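제4장 물건에도 주소가 있다: 정리와 분류의 기초

이 장에서 다룰 내용
4.1 분류는 왜 자꾸 무너지는가
4.2 찾는 사람의 기준, 넣는 사람의 기준
4.3 자리, 이름, 경계
4.4 기타 상자의 관리
4.5 작은 창고의 재고표 만들기

들어가며

저는 원래 정리를 못하는 사람이었습니다. 교재 쓰는 사람이 첫 줄부터 이런 말을 해도 되나 싶지만, 뭐 어떻습니까. 대학 때 제 책상 서랍을 열면 건전지와 영수증과 도장이 한데 뒤엉켜 있었고, 그중에서 도장을 찾으려면 서랍을 통째로 바닥에 쏟아야 했어요. 그런데 신기하게도 그 시절에 저는 스스로 정리를 꽤 한다고 믿었습니다. 책상 위가 깨끗했거든요!

3장에서 우리는 보관 공간의 크기를 재고 선반 높이를 정하는 법을 배웠습니다. 치수 계산이 지루했다는 분들이 많았을 텐데요(저도 쓰면서 좀 졸았습니다), 이제부터는 그 선반에 무엇을 어떤 순서로 올릴지를 이야기합니다. 숫자는 확 줄고 대신 고민할 거리가 늘어납니다.

제가 이 분야로 들어온 건 Vunport라는 작은 부품 유통 회사의 창고에서 일하면서부터입니다. 창고에 품목이 806개 있었는데, 입사 첫 주에 선배가 재고표를 건네주면서 "이거 믿지는 마" 하더라고요. 재고표를 믿지 말라니, 그럼 뭘 믿으라는 건지. 알고 보니 그 창고는 선배의 기억으로 굴러가고 있었습니다. 선배가 휴가를 가면 출고가 멈췄어요. 실제로 5월 어느 날에는 고객이 급하게 찾는 고무 패킹 하나 때문에 세 명이 오전을 다 보냈습니다. 패킹은 '밀봉재' 칸이 아니라 '자주 나가는 것' 칸에 있었고요.

4.1 분류는 왜 자꾸 무너지는가

위의 패킹 이야기를 조금 더 해 보겠습니다. 패킹은 밀봉재입니다. 동시에 자주 나가는 물건이기도 하지요. 둘 다 맞는 말이라 어디에 넣어도 틀렸다고 하기가 어렵습니다. 문제는 한 선반 위에 두 가지 기준이 나란히 쓰이고 있었다는 점이에요. 어떤 칸은 재질로, 어떤 칸은 용도로, 또 어떤 칸은 출고 빈도로 이름이 붙어 있었습니다. 이런 상태를 이 책에서는 '기준 혼용'이라고 부르겠습니다.

기준 혼용은 집에서도 흔합니다. 냉장고를 떠올려 보세요. 채소 칸, 음료 칸, 그리고 '빨리 먹어야 하는 것' 칸이 있다고 합시다. 시들어 가는 상추는 어디에 넣을까요? 혼자 살면 아무 데나 넣어도 기억이 납니다. 둘이 살면 벌써 물어봐야 하고, 넷이 살면 상추가 두 봉지가 됩니다(저희 집 이야기예요).

혼용이 무조건 나쁘다는 뜻은 아닙니다. 큰 기준 하나로 먼저 나누고 그 안에서 다른 기준을 쓰는 것은 얼마든지 괜찮아요. 재질로 나눈 다음, 각 재질 안에서 자주 쓰는 것을 앞에 두는 식이지요. 같은 층위에서 기준을 섞을 때 탈이 납니다.

4.2 찾는 사람의 기준, 넣는 사람의 기준

이 절은 제가 제일 좋아하는 부분입니다. 예전에 Ademir Sampaio라는 동료와 사무실 비품장을 같이 정리한 적이 있는데, 저는 물건을 크기순으로 넣고 싶어 했고 그는 쓰는 일에 따라 묶고 싶어 했습니다. 우편물 보낼 때 쓰는 것, 회의할 때 쓰는 것, 이런 식으로요. 저는 속으로 봉투랑 저울이랑 테이프를 한 칸에 넣으면 얼마나 보기 싫을까 생각했지요. 결국 그의 방식대로 했고, 한 달 뒤에 저도 우편물 칸만 열고 있더군요.

크기순은 넣는 사람에게 편합니다. 빈틈이 안 생기고 보기도 좋아요. 하지만 꺼내는 사람은 "지금 소포를 싸야 해"라는 생각으로 문을 엽니다. 높이 십몇 센티미터짜리 물건이 필요하다고 생각하며 오는 사람은 없습니다. 그래서 자주 꺼내는 곳일수록 찾는 사람의 기준을 앞세우고, 오래 묵혀 두는 곳이라면 넣는 사람의 기준을 써도 됩니다. 명절 그릇이나 겨울 이불은 크기대로 차곡차곡 쌓아도 큰 불만이 나오지 않아요.

4.3 자리, 이름, 경계

물건의 주소는 자리와 이름과 경계로 이루어집니다. 자리는 물건이 돌아갈 곳, 이름은 그 자리를 부르는 말, 경계는 옆자리와 나뉘는 선입니다. 셋 중 하나만 빠져도 며칠은 버팁니다. 그래서 더 알아채기가 어렵지요. 특히 경계가 잘 빠집니다. 서랍에 '펜'이라고 써 붙여 놓고 칸막이를 안 하면 펜은 클립 쪽으로 굴러가고, 클립은 펜 밑으로 들어가고, 다시 제 대학 시절 서랍이 됩니다.

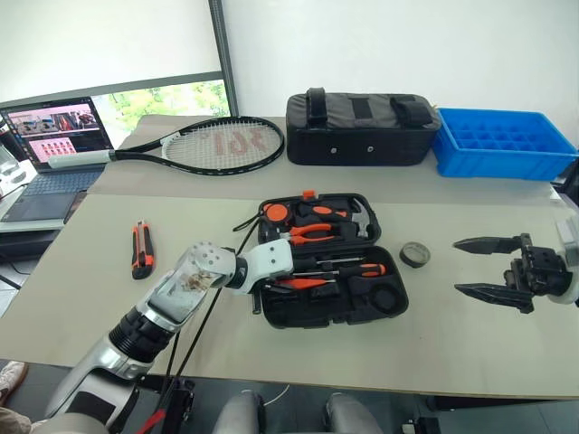

경계를 만드는 방법은 거창하지 않아도 됩니다. 저는 Flukix의 조립식 칸막이를 한동안 썼는데, 예쁘긴 한데 폭을 바꾸려면 매번 다 빼야 해서 지금은 두꺼운 종이를 접어 씁니다. 선반이라면 색 테이프 한 줄로도 충분하고요. 다만 칸을 너무 잘게 나누지는 마세요. 제가 44칸짜리 나사 보관함을 사서 칸마다 이름표를 붙여 본 적이 있는데, 나사 하나 돌려놓으려고 이름표를 읽는 시간이 너무 길어서 두 달쯤 지나자 전부 맨 윗줄에 들어가 있었습니다. 돌려놓기가 귀찮은 자리는 자리로 오래가지 못합니다.

이름을 붙일 때는 그 물건을 부르는 평소 말을 쓰세요. '사무용 절단 도구'보다 '가위'가 낫습니다. Somogyi라는 거래처에서는 칸 이름을 전부 영문 약어로 통일해 두었는데, 약어를 풀어 주는 표가 따로 있었고, 그 표가 어디 있는지는 아는 사람만 알았습니다.

4.4 기타 상자의 관리

'기타'를 없애라는 책이 많습니다만 저는 생각이 다릅니다. 어디에도 안 맞는 물건은 반드시 나오고, 그걸 억지로 밀어 넣으면 멀쩡하던 칸의 뜻이 흐려져요. 그러니 기타 상자는 두되 크기를 정해 놓읍시다. 가득 차면 쏟아서 살펴보고, 비슷한 것이 여럿 모였으면 새 자리를 하나 내줍니다. Vunport 창고에서는 품목 약 100개가 기타로 적혀 있었는데, 쏟아 보니 상당수가 케이블을 묶는 부속이었습니다. '묶는 것' 칸 하나를 새로 만들자 상자가 훨씬 가벼워졌지요.

생각해 보기

1. 집이나 일터에서 기준 혼용이 일어난 곳을 한 군데 찾아 어떤 기준들이 섞였는지 적어 보세요.
2. 같이 사는 사람이나 동료에게 물건 하나를 찾아 달라고 부탁하고, 그 사람이 처음 여는 문이나 서랍을 기록해 보세요. 여러분이 예상한 곳과 같았나요?
3. 기타 상자의 크기를 절반으로 줄인다면 어떤 물건부터 새 자리가 필요할까요?

3번에서 적은 답은 버리지 말고 가지고 계세요. 4.5절에서 재고표를 만들 때 첫 줄부터 다시 씁니다.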